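Reducing Waiting Time at the Allora Student Repair Desk
Final Project Report, Introduction to Service Operations
Submitted by Wolfram Teuber and Dimas Govindasamy
May 28, 2021

Summary

This report examines how repair requests are received, sorted and completed at the Allora student repair desk, which accepts bicycles, lamps, small appliances and bags from students and staff. The purpose of the project was to find out why items remain at the desk long after the repair itself has been finished, and to recommend changes that can be made without additional paid hours.

Background

The desk opened in August of the previous academic year. Items are handed in at the counter, given a paper tag and placed on a shelf until a student worker is free. According to the desk's own records, 2,582 requests had been entered by the time this study began. The records show the date of receipt and the type of item. The date of collection is often missing, and this limited the analysis in several places.

Method

The authors selected 215 closed requests for which both dates had been written down. Each request was divided into three stages: waiting for inspection, under repair, and waiting for collection. A short questionnaire was also left at the counter, and 50 completed copies were returned. Respondents were asked how they had learned that their item was ready and whether they had visited the desk before that point.

The authors also reviewed the layout of the work area. Tools are stored by trade, with bicycle tools at one end and electrical tools at the other. Parts on order are kept under the counter in boxes marked with the supplier's name, usually Kang or Sostis. Unclaimed items share a shelf with items awaiting inspection.
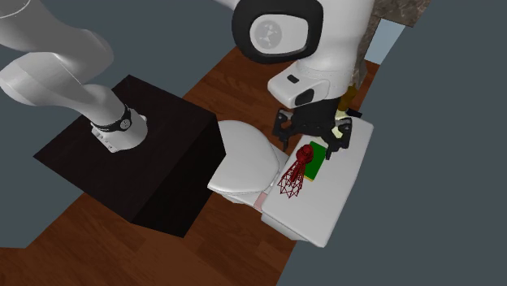 Figure 1. Rendered view of a white robotic arm on a black pedestal.

Findings

The repair stage was the shortest of the three for most item types. Bicycles were the exception, as replacement parts frequently had to be ordered. For lamps and small appliances, the longest stage was waiting for collection. Many respondents stated that they had not received a message and had returned to the desk on the chance that the work was done.

Tags were a second source of delay. Where the handwriting could not be read, the worker on duty set the item aside until the owner came in. Several tags carried a telephone number but no name.

Recommendations

1. The paper tag should be replaced by a printed form with separate spaces for name, telephone number and fault.
2. One worker per shift should be assigned to send collection messages before closing.
3. Finished items should be moved to the shelf beside the Vakirton Hall entrance.
4. The date of collection should be entered in the record for every item.

Limitations

The sample contains only requests with complete records and may not represent all users of the desk. The questionnaire was available only at the counter, so persons who never returned for their items could not take part. Repair costs were outside the scope of the project.

Acknowledgments

The authors thank the staff of the Allora repair desk for access to the records and for their patience during the review of the work area.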